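第三装花室業務報告

二〇一八年度上期 装花部門の工程移行に関する記録
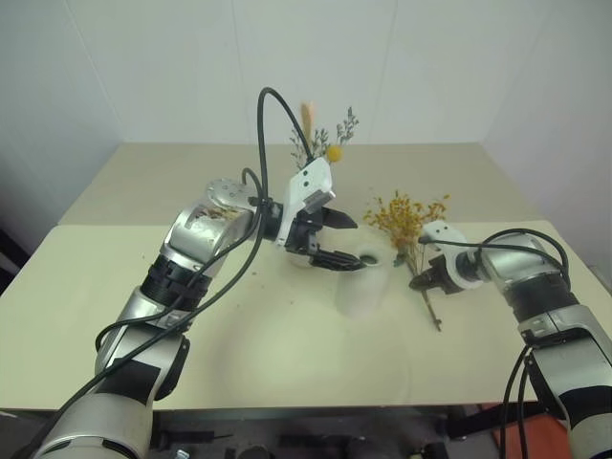

本報告は、マタスラ社装花部門における双腕機の導入後、工程および人員配置に生じた変更を記すものである。作成者は第三装花室主任ニア・プリデルフ。提出先はセンドトン本社業務管理課とする。

一、工程について

乾燥花の挿花作業は、三月をもって手作業から双腕機サニドリーへ移行した。従来、作業者は左手で花器を支え、右手で茎を挿していた。移行後、作業者の職名は「装花員」から「確認員」に改められた。確認員は作業台の前に立たず、隣室の画面により仕上がりを判定し、可または不可の釦を押す。

移行時の基準教示は、勤続年数の最も長い装花員ブアッザ氏が担当した。同氏は黄花の束を扱う動作を500回繰り返し、その記録が現行の標準動作となっている。教示期間中、同氏より「茎を持つ前に一度手を止めるのは私の癖であるから、削除されたい」との申し出があった。技術担当が該当部分を削除して試験したところ、花の脱落が増加したため、停止動作は標準に残された。

二、人員について

移行前の装花員は五名であった。うち二名が確認員となり、二名は梱包部門へ異動した。ブアッザ氏は教示の完了をもって退職した。送別の席は設けていない。同氏の希望による。

梱包部門へ異動した者からは、業務上の不満は出ていない。ただし両名とも、昼の休憩時に装花室の硝子窓の前に立つことがある。通行の妨げとなるため一度注意したが、その後も続いている。以後の注意は行っていない。

三、不可判定の件

七月に入り、製品番号3027について確認員の判定が割れた。一名は可、一名は不可とした。寸法、本数、挿入の深さはいずれも規格内である。不可とした確認員に理由の提出を求めたところ、書面には「花が壁のほうを向いている」とのみ記されていた。

花の向きは規格に含まれない。本社に照会し、「規格にない事項は判定の対象としない」との回答を得た。当該製品は可として出荷した。確認員には回答の写しを渡し、受領の署名を得ている。

四、立会いについて

二〇一八年七月十五日(日曜日)、定期点検後の試運転に主任が単独で立ち会った。装花室の作業台の前に立つのは、移行後初めてである。

サニドリーは標準動作に従い、黄花の茎を取る位置まで腕を進め、その手前で停止した。技術資料によれば、この停止は把持の安定を目的とする。主任は十四年間、ブアッザ氏の隣の台で作業していた。停止の長さは、同氏のものと同じであった。

試運転は異常なく終了した。終了後、主任は仕上がった花器を手に取り、花の向きを直した。この行為は手順書に定めがなく、作業記録にも該当する欄がないため、本項に記載する。

五、要望事項

次の二点について、本社の検討を求める。

第一に、判定票に自由記入欄を設けること。大きさは一行分で差し支えない。

第二に、標準動作の登録名の変更を認めること。現在の登録名は「動作一」である。教示者の氏名を登録名に用いることは規程上認められないと承知している。よって、当室では「ひと息」を希望する。

なお、第二の要望については、確認員二名および梱包部門へ異動した二名の連名による書面を別に添付する。書面の作成は勤務時間外に行われた。主任はその場に同席し、茶を淹れた。

以上

第三装花室主任 ニア・プリデルフ

(本社業務管理課追記)
第一の要望は次年度の帳票改訂時に検討する。第二の要望は、登録名の文字数が規定内であることを確認したため、受理する。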